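I finished Kasuvum last night, well past the time I'd promised myself I'd stop, and I've been thinking about it all morning when I should have been answering emails.

It's one of those old-fashioned scientific romances, a slim thing. Inskip, a surveyor with a bad chest, is sent to measure a valley and finds that it comes out a different size each time he does it. He walks it with his chain and gets 1,230 paces. He walks it back and gets 11! The whole book follows from that, and for the first half it's very funny, mostly at the expense of the Land Office, who keep writing to ask him for the average.
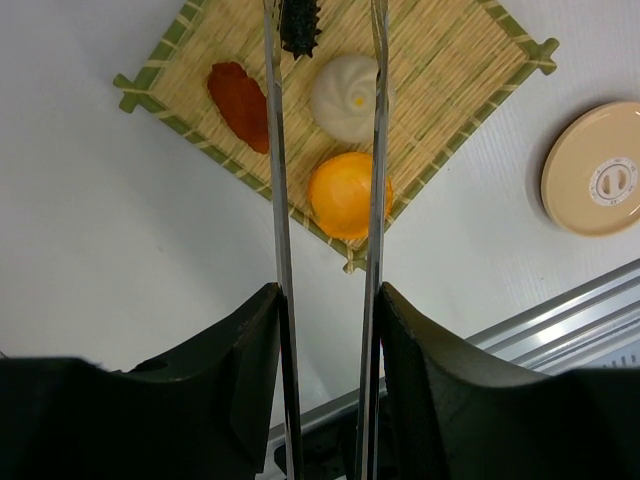

Ruth Gosling lent me her copy in April and I'm ashamed to say it sat under the bed until this month. She'd warned me the opening was slow (it is, there's a great deal about boots) and told me to push on to chapter 7, when Zado turns up. Good advice. Zado is the innkeeper's daughter and she's worked out the valley long before Inskip has, using knitting of all things, and their arguments are the best pages in the book. I wanted far more of her.

I was less keen on the ending. The last 100 pages go terribly solemn, and there's a sermon about infinity that I skimmed, then felt guilty about and went back to, and then skimmed again.

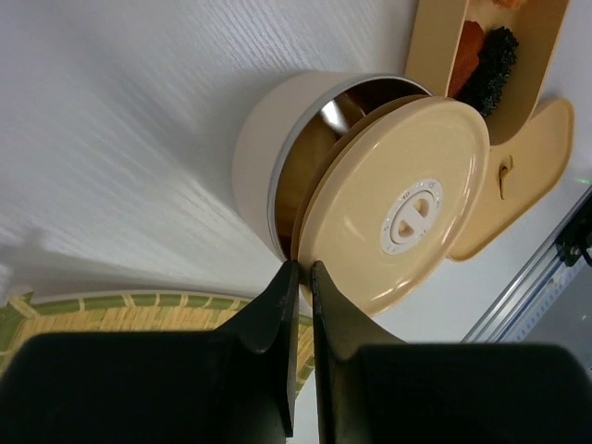 Tracey Marsden thinks it's all a dig at the enclosure of common land, and she may well be right, as she usually spots these things and I usually don't. I just liked the letters. If you've read Nesov, by the same author, do tell me whether it's worth hunting down, because the only one I can find has no cover and the seller wants silly money for it. Ruth says hers isn't for lending!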